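Atbridge packing house moves green apple grading to table inspection

Foltari, the fruit cooperative that supplies green apples to shops in the Clusitz valley, has changed the way it checks fruit before packing. From April, sample apples at the Atbridge packing house are graded one at a time on a flat table under even light. The older method, in which graders looked over full crates at the end of the belt, remains in use for fruit sold for juice.

The cooperative said the change follows a trial over the winter in which 4000 apples were graded by both methods. Crate inspection and table inspection gave the same grade for 61 percent of the fruit. Most of the differences concerned small marks close to the stem, which are hard to see when apples lie on their sides against each other.

Under the new procedure, the apple is placed with the stem up. The grader looks first at the stem cavity, then at the shoulders, and then turns the fruit to check the sides and base. Stem condition is recorded as whole, short or missing. A missing stem does not lower the grade if the skin in the cavity is unbroken.
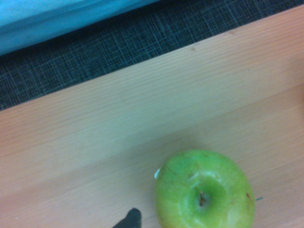 Skin marks are sorted by type and size. A rust-colored speck on a shoulder is treated as a surface blemish and is accepted in the first grade up to a width of 2 millimeters. Faint brown streaks and scuffs, usually the result of a branch or another fruit rubbing the skin, are accepted if they do not break the surface. Open cuts, soft areas and any mark that has sunk below the level of the skin move the apple to the juice grade.

Color is judged over the whole fruit. Yellow-green skin with paler areas is normal for the green apples grown in the valley and has no effect on the grade. Fruit with a strong yellow cast on more than half of the surface is set aside for early sale, as it tends to keep for a shorter time in cold storage.

Labels are also covered. The written procedure asks that stickers be placed on the side of the apple, away from the stem cavity, so that the shoulders can be checked again at the shop. Stickers applied across a mark must be removed and the fruit graded a second time.

The requirements for the work surface are basic. The table must be flat, wiped down between lots and free of fruit other than the apple being graded. Any finish is allowed, including wood and laminate, provided it does not throw a strong reflection onto the skin. A tray may be kept to one side, and a lined bin must be within reach for trimmings and rejected fruit.

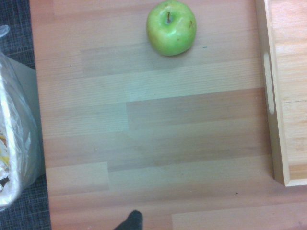
A green apple on a table with a wood-look laminate finish, with a light wooden tray to the side and a lined bin at the far left.

Growers delivering to Atbridge will receive a grading sheet with each lot. The sheet lists the number of sample apples in each grade and the reason for any downgrade, using the same terms as the written procedure. Until now, growers received only a total weight for each grade.

Danko, the storage firm that holds the fruit through the spring, will use the same terms when apples leave its cold rooms. According to the cooperative, this should make it possible to tell marks present at delivery from marks that appear in storage. Sheets from both sites will be kept for one season and then discarded.

The procedure applies to 97 member orchards. Prices for each grade are unchanged. Growers who disagree with a result can ask for a second grading of the same sample, provided the request reaches the packing house before noon on the day after delivery. Copies of the procedure are available at the Atbridge office and at the Clusitz weighing station.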